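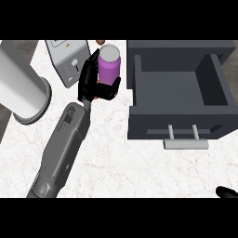 June 19, 2023. Build 205 of Skudandale went up to the shared drive overnight and Heidrun wants it called feature complete by the end of the week. I've spent the morning with it and I'm not convinced. The new lighting pass is fine on simple props. A plain shape is about the easiest thing you can ask a renderer to deal with, and I wish we'd stop judging the whole pass on things like that. The harbour level is nets, wet rope and fog, and that's where it falls over.

Ran the harbour twice start to finish on the office machine. First run: frame rate dropped to 51 by the fish market and stayed there until I left the area. Second run was better, same settings, same route, and I don't trust a fix I can't explain. Valentin says it's the shader cache warming up. Could be. He said that in January as well.

Save bug is still in. Steps, for Mechthild:

- start a new game, skip the intro
- walk to the ferry, talk to the pilot, save during the fade
- reload

You come back standing under the dock with the pilot's dialogue still running. Got it on the first go. The ticket is marked closed. I've reopened it and put my name on it so it doesn't vanish again.

Open tickets this morning: 1,464. Debashish reckons a good half are duplicates from the Wandby import and wants to bulk-close them by title. Please don't, at least until somebody has read a sample. The ferry save bug had the same title as an older one, and I suspect that's how it got closed in the first place.

Controller rumble: Orathai's change is in and it does feel better on the rowing sections. Too strong in menus. I turned it off after ten minutes, and I expect players will too.

Fedstead (the outside testers) sent their notes. They like the combat. They've liked the combat in every build, including the one where blocking didn't work, so I'm giving that the weight it deserves. Their remarks on the map screen are more use – the icons for inn and chandler are too close in shape, and I mixed them up myself.

Prantl want a press demo cut from this build. My vote is no. If it has to happen, cut it from the monastery level and lock saving.

To do: third harbour run with the cache deleted first, log on. Ask Valentin which machine he tests on.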